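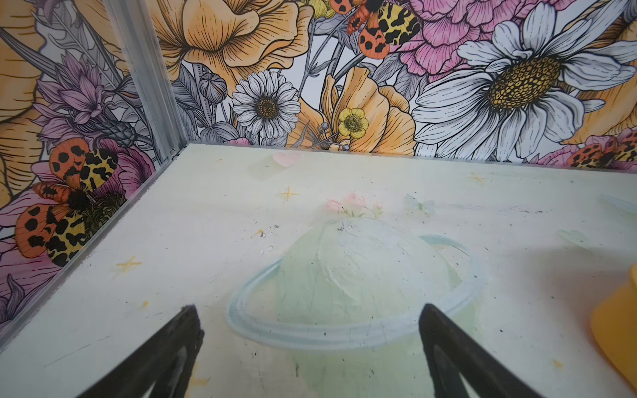 A pale green planet with a light blue ring.

The Loan
30 July 2021
By the Gulbridge Sports Fiction Desk

The call came while he was in the laundry room of the apartment building, waiting on a dryer. It was his agent. Bostow wanted him until the end of the season, with an option to buy.

"Bostow is in the second division," he said.

"Bostow is top of the second division."

He watched his training socks go around. He had been at Plurnus for three seasons and had started four league games in the last one. The fans had stopped booing him in December. They just went quiet when he warmed up, and a man in the lower stand would fold his arms.

"What does the coach say?"

"The coach says good luck."

He drove up the next morning with two bags and a box of kitchen things. It was 349 miles. He stopped once for gas and a sandwich and read what people were writing under the club's announcement. Then he put the phone in the glove compartment and left it there.

The Bostow training ground was behind a tire warehouse. There were two full-size fields and one that sloped. The equipment manager gave him number 80 because the shirts for the season had already been printed and that was a spare. He tried it on in the hallway. It was a little long in the sleeves.

He didn't score in his first match, or the second. In the third they played Pearce Town away, in the rain, and he came on with half an hour left and the score at 1-1. The center back marking him was slow on the turn but knew it, and stood a yard off all night. Twice he ran at the man and twice he lost the ball. The visiting fans were packed behind the goal under a tin roof, and he waited for the quiet to come.

It didn't. They were singing about something else, a goalkeeper from years ago as far as he could make out. They went on singing when he lost it a third time.

With a few minutes to go the left back hit a long ball that was meant for someone else. It skidded off the wet grass and he got his shin to it. The goalkeeper pushed it onto the post and it came back to him at knee height, and he put it in. It was not a good goal. He stood there with his arms out until the others reached him.

On the bus the driver had the heater up too high. The left back slept against the window with his mouth open. He got out his phone - there were more than 100 messages - and answered the one from his mother, who wanted to know if he had eaten.

"Rice," he wrote. "And chicken."

She asked if the apartment was warm.

He wrote that he hadn't been in it much yet, but there was a dryer.

Comments

leftfooted: My brother played at that level and the sloping field is dead on. You always wanted to train downhill.

marnie_k: Does the option get picked up? Please write more of this one.

oldterrace: Liked it. I wanted to hear the goalkeeper song though.

Contact us | Copyright 2021 | Back to top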